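Home Kits Rentals FAQ Support Contact

Pollero Two-Arm Bench Kit: your questions, my answers

I get the same emails over and over (I love them, keep sending them), so I finally sat down one April afternoon and wrote out the answers. I'm Amparo Ospina, I put the Pollero kit together and I answer the support inbox, so if something down here doesn't make sense, you know who to blame.

What do I get in the box?

Two arms, two grippers, two little camera modules with their brackets, the cables, a power supply, and a bag of screws that has more screws in it than you need. The table is not included. People ask me about that a lot! You can bolt the arms to any sturdy bench, or order the Birkelport frame from us if you want side panels and a beam to mount to.

How much is it?

The rental is $455 a month with a minimum of 2 months. If you want to buy, write to me, because the price depends on whether you take the frame and how much setup help you want. I'd rather give you a real number than a "starting at" one.

Do I need to know how to code?

Not to get going. You can teach a motion by moving the arms by hand, save it, and play it back. If you want the arms to react to what the cameras see, somebody on your side should be comfortable with a bit of Python — nothing scary, but more than copy and paste.

Why is there a camera on each wrist? Isn't one overhead camera enough?

For big solid blocks, sure. Once the grippers come together on something small, though, they get in the way of an overhead view, and that's exactly the moment you want to see what's going on. I run all my own tests with the wrist cameras plugged in. You can unplug one if you're short on ports, and the software will only grumble a little.

What can it pick up?

Small, light things. Boxes, pouches, cloth, bottles that aren't full. I tell everybody to try their own stuff during the first week of the rental, and to try the ugly items first. It's tempting to start with a nice foam cube and feel great about it (I still do this, I can't help myself), but you won't learn much.

What about plastic packaging?

OK, this is the big one. Clear plastic is hard. It's shiny, it creases, and the camera sometimes sees the table through it instead of the package. Two arms help a lot here, one from each side, with a gentle squeeze. Start with the grip force at the lowest setting and go up a notch at a time. If your package has a dark label or strip on it, aim the vision at that.

Can it sort things into bins?

Yes, and bins with dividers work too. Leave more clearance than you think you need. My rule is to teach the drop point from above the rim and come straight down, and to fasten the bin to the table with something, even tape. A bin that creeps a little every cycle will drive you nuts by lunchtime.

How long do the grippers last?

The finger pads wear out before anything else does. On my longest bench test I logged 997 cycles and then swapped the pads because they'd started to look sad, though they were still holding. Spare pads are cheap and they take maybe five minutes to change.

My cables keep snagging. Help!

Leave a loose loop at the wrist and tie the cable to the arm link below it. Then move the arm by hand through its whole range before you power up and watch where things pull tight. Nine times out of ten the loop is too short. Please don't stretch the camera connectors, they're the one part I replace more than I'd like.

Is it safe around kids or pets?

The arms are light and they stop when they bump into something, but fingers can get pinched, and I wouldn't run it with a toddler in reach. Keep the stop button where you can slap it.

How long does setup take?

Roughly 6 hours if it's your first time, and that includes lunch. The second time goes much faster. If you get stuck on calibration, email me before you start taking things apart!

Can I see it doing real work before I rent?

Sure, ask me for a video call and I'll run your kind of item on my bench if I can find one. Film pouches and other see-through packs are what I get asked for most, so there's usually a handoff like that going on.

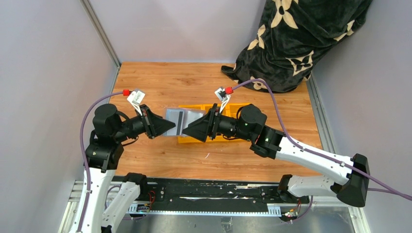
Jerome Macaraeg wrote in to say that he went up two notches on grip force for his snack pouches and that was one too many, so he'd like the software to warn people before it lets them do that. He also wants to know if the spare pads come in a softer version.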